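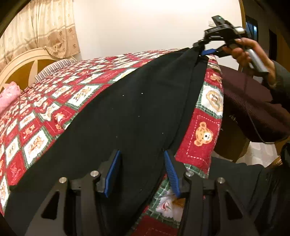

Ya-wen Lui wrote in to ask whether a rule that can't be checked from the recording alone should be in the rules at all. Her view is that it shouldn't, and after a month of arguing happily over it we mostly agree. So this version of the Fadenia handling rules is shorter than the last one, and a lot easier to follow!

Fadenia cloth handling: rules of good practice and data card
Version 13

What this is

Fadenia is a set of 462 recordings of people handling cloth with a pair of hand-held grippers, on real beds, in real bedrooms. This file goes with the recordings. The first half is the rules we ask everyone to work by. The second half says what is in the set and where it falls short.

We love this kind of data. Cloth is a wonderful, awkward thing to teach a machine about: it slides, it hides its own corners, it remembers yesterday's fold. Good habits at the recording end make an enormous difference later on, and most of them cost nothing but a bit of patience.

If you only read one section, please make it the next one.

The rules

1. Pinch, then pull. Close the jaw fully before the hand moves away. A grip that is still closing while the arm travels is very hard to learn from, because the moment of contact gets smeared over the movement.

2. One hand holds, one hand works. When a cloth is being stretched, keep one gripper as the anchor and move the other. You may swap roles as often as you like, but make the swap a clear one, with both jaws closed on the cloth for a beat before either opens.

3. Both gripping points should be somewhere the cameras can find them. A fold falling across a finger pad is fine. A whole sheet thrown over the gripper isn't, and you should shake it clear before you carry on.

4. Fingers stay on the handle. No tucking a stubborn corner with a thumb or smoothing a crease with the side of the hand. If the grippers can't do it, let the recording show that they can't. (This is the rule people break most, and we include ourselves.)

5. Leave the bedding on the bed. Patterned quilts, striped pillowcases, blankets with pictures on them: all welcome. Early drafts asked for a plain sheet underneath and the results were dull and brittle. A dark cloth on a busy quilt is an excellent pairing, and so is the reverse.

6. Don't clean the cloth first. Lint, bobbles and creases are part of what cloth is. Anything sharp is a different matter. Pins, hooks and brooches come off before you start, for the sake of the pads as much as your hands.

7. Cables run along the arm or behind it, never over the cloth. Sleeves can be any colour you like, but they shouldn't dangle into the jaws.

8. Start and finish with open jaws, both grippers clear of the fabric, held still.

9. Keep your mistakes. A dropped corner followed by a second try is worth more to us than a perfect fold. Mark it "retry" in the notes and keep going.

Homes and privacy

Recording in somebody's home is a favour they are doing you. Ask before you go into a room, say which way the cameras face, and offer to play back everything before it leaves the house. Anyone living there can withdraw a recording later, with no reason given, and we remove it from the next release.

Faces, letters, screens showing text and family photographs should be out of view. Furniture, curtains and an open doorway are all right if the household agrees. Mirrors need a second look, every time.

What is in the set

Recordings: 462
Homes: 59
Longest recording: 600 seconds
Tasks: spreading, stretching, folding, turning over, gathering
Cloths: sheets, throws, plain lengths of fabric, towels, pillowcases
Notes: one text file per recording, written by the person who held the grippers

The notes are in whatever language the writer prefers. Lộc Huỳnh reads through them and adds a short English line at the top, keeping the original untouched underneath.

Splits

We divide by home, so a bedroom in the training part never turns up in the test part. Please keep it that way if you make your own split. Dividing by recording gives lovely scores that mean very little, as we learned with the Brarkberg batch.

Known gaps

Hardly any left-handed work. Very few fitted sheets, and the elastic corners in those few are mostly retries. Silky fabrics are badly under-represented. Nearly everything was recorded indoors by daylight or ordinary room light, so don't expect much from it after dark.

The Waseck recordings were made before rule 8 existed and many begin in the middle of a grasp. They carry the tag "early-start" and you can filter them out.

Changes in this version

Removed the rule on "natural pace", which was Ya-wen's main complaint. It couldn't be checked, and people read it in opposite ways.
Rewrote rule 2 after Mỹ Tôn sent a very clear set of notes on swapping hands.
Rule 5 now says "welcome" where it said "allowed".
Moved pins and hooks into rule 6. They had a section to themselves for no good reason.
Fixed the task labels in the D'Amico folder, where "fold" and "gather" were the wrong way round.

Still open

Should a stretch count as finished when the cloth is flat, or when both grippers have let go? Khang Huỳnh favours the first and Diệp Đặng the second, and the labels currently contain both. We'd like to settle it by October. If you have recordings that help either side, please send them along with your notes, retries and all.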